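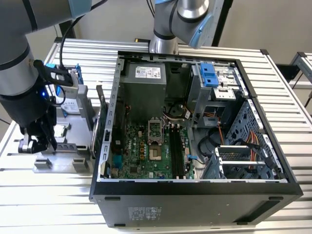 Pre-session check, teaching cell 2 (PC tower, both arms)
Checked by: Shinji Kubo

1. E-stop, both pendants – OK.
2. Speed limit in hand-guide mode – OK. Left at 18 percent.
3. Tower unplugged, side panel off – OK.
4. Tower seated on bench – OK. Re-check after each demo, it creeps toward the fixture.
5. Left gripper fingertips – OK. Wipe before the drive caddy task.
6. Cable slack on left arm – COMMENT. Fine for remote control. When guiding by hand keep the wrist turn under 143 degrees.
7. Remote handset lag – FAIL first try, 82 ms. Restarted the Kudo link, now 33 ms. Passed.
8. CPU socket – COMMENT. Open, pins exposed. No hand guiding over the board until the cover is on.
9. Second operator at stop button – OK.

Open items: socket cover, on order from Plosteck.

Last updated 29th July
Questions: Kurnby cell safety desk | © Kurnby | Back to top

Related
Brullard gripper monthly check
Hand-guide mode: who may use it
Remote control handset care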